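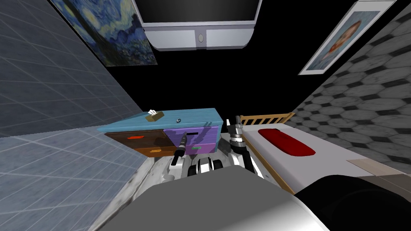

Vorarus picture rail, 610 mm, white or black

I've sold picture hanging bits for years and this is the rail I've got up at home, so forgive me if I go on a bit. It's a slim aluminium track that screws to the wall up near the ceiling. You clip a cord into it wherever you like, slide a hook down the cord, hang your picture, and when you change your mind (I always change my mind) you slide the whole lot along. No new holes!

Each pack has one 610 mm length of track, 2 cords with hooks, end caps, and the screws and plugs for a brick or block wall. If you've got plasterboard, please buy proper plasterboard fixings, because the plugs in the bag won't hold in it. I know they look as though they might. My hallway has a filled-in patch to prove it.

The part number is 798 for white and 798B for black. Same rail, same price. The white can be painted over with ordinary emulsion if you rub it down first, and it more or less vanishes once it matches the wall. The black can't, or at least I've never got paint to stay on it.

Putting it up

Do it with a friend if you're joining lengths. The first length is easy enough on your own, but the second has to butt up dead level with it or the cord clips catch at the join, and that'll annoy you every time you move something. I draw a pencil line with a long level, fix the middle screw first and leave it a touch loose, then do the ends and nip everything up.

Measure down from the ceiling at both ends before you trust the ceiling itself.

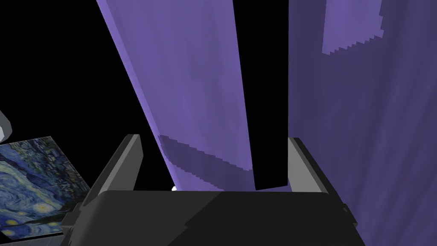

Mine drops by the width of a thumb from one side of the front room to the other, so a rail that's properly level looks crooked there. In the end I split the difference and my eye stopped noticing after a week or so.

Tiled walls are fine too, but go slowly with a tile bit, with the hammer action off, and put a bit of masking tape down to stop the bit skating. Once you're through the tile you can change to a masonry bit as normal.

Cords and hooks

The cord is clear nylon. If you'd like steel, the Olteo cables fit this track perfectly well and I stock those as well – the clips are the same shape. A single hook weighs 71 g, which sounds a lot for a hook until you've held one. They grip by a little sprung collar: push up to release, let go to lock. Lopes hooks look nearly the same in photos but the collar is too wide for the nylon, so don't mix those.

For a wide frame I'd use both cords, one near each side, and then it hangs straight and stays put when a door bangs. Small ones are happy on one.

Mirrors I'd leave to the heavier Vetton rail. It's uglier, and I'd still choose it for anything with thick glass in it.

Letters and questions
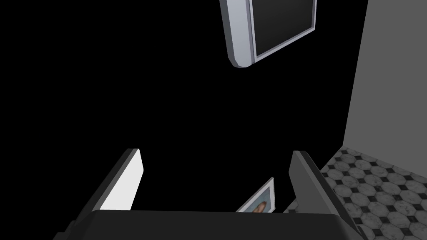
Hiba Dabbas wrote to ask whether the rail can go round a corner, as she has an alcove with a row of prints that carries on along the chimney breast. She'd tried mitring the ends with a junior hacksaw and said it came out neat enough, but the end caps no longer fitted and she wanted to know if there was a corner piece.

There is, Hiba, and I should have had it on this page ages ago! It comes as an inside or an outside corner, sold singly, in both colours. Use a square-cut end with it, so you'll need to trim off those mitres.

Returns are fine as long as you haven't cut the track. Painted ones I can't take back, sorry.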